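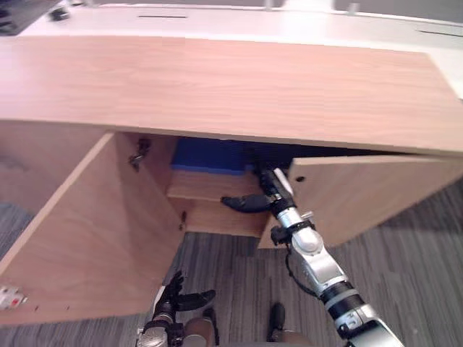

Sanctions et banques européennes : le mécanisme de compensation, ça marche ou pas ?

Forum Géopolitique > Moyen-Orient et Asie centrale

prirex_14
Posté le Apr 10, 2021
Bon je relance le sujet, l'autre fil est verrouillé. Je bosse dans l'export (pièces pour pompes médicales, donc en théorie exempté). Trois banques contactées, trois refus. Motif : « politique interne ». Aucune loi européenne ne l'interdit pourtant. Quelqu'un a réussi à faire passer un paiement par le mécanisme européen ?

Nalance
Non. Et personne de ma connaissance non plus. Le truc existe sur le papier, une transaction par-ci par-là, basta. Les banques ont peur des amendes américaines, point. Dès que t'as une filiale à New York tu touches plus à rien.

wellow
Pas d'accord avec Nalance. La peur des amendes c'est la moitié de l'histoire. L'autre moitié c'est que ces clients rapportent rien. Un dossier de conformité chez nous c'est 340 euros de frais avant même d'ouvrir quoi que ce soit, pour un virement de 2000 euros. Faites le calcul.

Nalance
Oui enfin les frais de conformité ils viennent d'où à ton avis ? Des sanctions. Tu tournes en rond là.

wellow
Ils existaient avant. J'étais au service paiements, j'ai vu les grilles.

Marlene Quintana
Bonjour à tous, je lis le fil depuis le début. Je trouve qu'on parle beaucoup des banques et peu du politique. L'Europe a dit qu'elle protégeait ses entreprises — elle a sorti un règlement de blocage, très bien. Qui l'a invoqué devant un tribunal ? Une poignée de boîtes. Les autres sont parties sans bruit. Tant que Bruxelles ne poursuit pas celles qui obéissent à Washington, le reglement c'est du décor.

prirex_14
Poursuivre les entreprises européennes parce qu'elles ont peur ?? C'est la double peine. Nous on est 14 salariés, on va pas choisir entre deux amendes.

Marlene Quintana
Je pensais aux grands groupes, pas à vous. Mais je comprends.

sales
mdr le règlement de blocage. Texte des années 90, dépoussiéré vite fait. Changement de président ou pas à Washington ça bougera pas d'ici mai, notez-le.

Vanderleia Bragança
Les discussions ont repris à Vienne quand même, c'est pas rien. Indirectes, d'accord, chacun dans son hôtel, mais elles ont repris. Je vois pas pourquoi on enterre tout avant que ça commence.

sales
Parce que j'ai déjà vu le film.

Vanderleia Bragança
Argument massue. Bref. @prirex_14 as-tu essayé les petites banques régionales, côté allemand surtout ? Pas d'activité en dollars = moins de pression. Une cliente à moi y est arrivée, 787 euros de frais au total, quatre mois d'attente. Cher et lent, mais payée.

prirex_14
Ah ça m'intéresse. Elle avait fourni quoi comme papiers ? Certificat d'utilisateur final ?

Vanderleia Bragança
Oui + facture détaillée + lettre de l'hôpital traduite. Je t'envoie la liste en mp ce soir.

wellow
Fais relire la traduction par un assermenté, sinon retour à l'envoyeur. Vécu.

Nalance
Quatre mois pour un virement. Et on me dit que j'éxagère.

prirex_14
Merci pour la piste, je tente. Je reviens poster si j'ai une réponse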